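Bonifacio Bravo doesn't like the word "compliant." He has spent most of his working life writing test procedures for small robot arms, the kind that sit on a bench and pick up household things, and he says the word has been worn down to nothing.

"People send me a 43-page document and tell me the cell is compliant," he says. "Compliant with what? I read it and half of it is about lockout tags for a machine that weighs less than my dog."

We met at Zoritz, where he looks after the house rules for two-armed tabletop work. The rules fit on 5 pages. They used to run to 80, and Bravo is openly pleased with himself about the cut. I was less sure. Short rule books are easy to admire and easy to leave in a drawer, and I told him so.

"Sure," he said. "So ask the operators what's on page three." I did, later. One of them knew.

Page three covers handling of thin-rimmed kitchen items. Strainers, sieves, anything with mesh. The rule is that the fingers close on the rim and that the grip is checked from the wrist view before the arm travels.

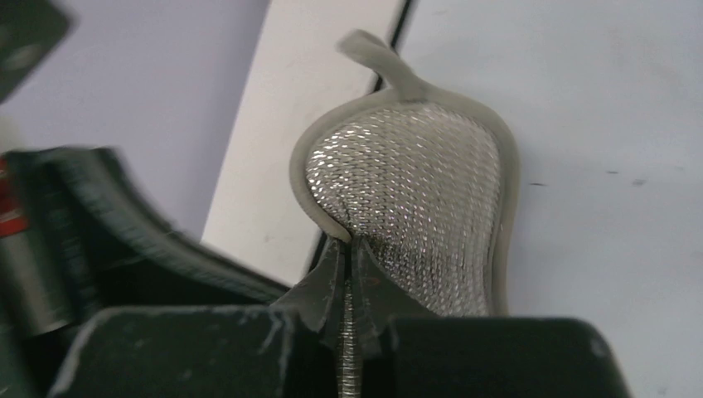

What counts as a failed grip under the Zoritz rules? Any grip where the object shifts between the fingers once the arm starts to move, even if it still ends up where it was meant to go.

I like that definition better than most I've read. Plenty of shops score the outcome and look no further, and the success rates they publish are flattering for that reason. Bravo agrees, though he wouldn't let me use it as praise.

"We only changed it because our numbers looked too good," he says. "Out of 500 runs we were calling nearly everything a pass. Then I watched the recordings. Things were slipping all over the place and getting saved by luck."

How much of this would stand up outside his own building is another matter. Braltar, a supplier that has put out its own good practice guide, lets a run pass if the item arrives undamaged. Aranda uses a three-level score. Asenon, as far as I can tell, has a scoring rule and doesn't share it. Put results from all four side by side and you learn very little. Bravo shrugs at this.

"A shared standard would be nice. I've sat in on two tries at one. Both times we spent the morning on what to call the gripper."

He is firmer on shared space. With two arms over one tabletop, his rules ask for a written plan of who goes where, and they ask for it again each time the objects on the table change. Cables get their own paragraph. A loop has to leave enough slack for the full reach of the arm, and the clips are looked over at the start of every shift.

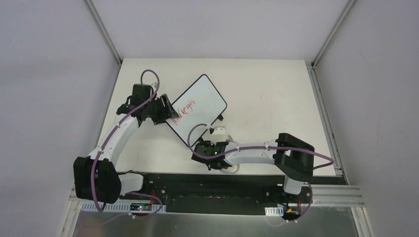
Who signs off when the layout on the table changes? The operator running that session does, on paper, before either arm is powered up for the next run.

I asked what stops a tired operator from signing without looking. Bravo took a while with that one.

"Nothing in the document," he said. "I walk over and look at the table myself. Some afternoons I find things."

That's a fair reply, and also a worrying one. A rule that depends on one man walking over works for as long as he works there. He plans to hand the job on in June, and the person taking it hasn't been picked. The 5 pages say nothing about spot checks. When I pointed this out he wrote it down on the back of his copy - "page six, maybe" - and went back to complaining about lockout tags.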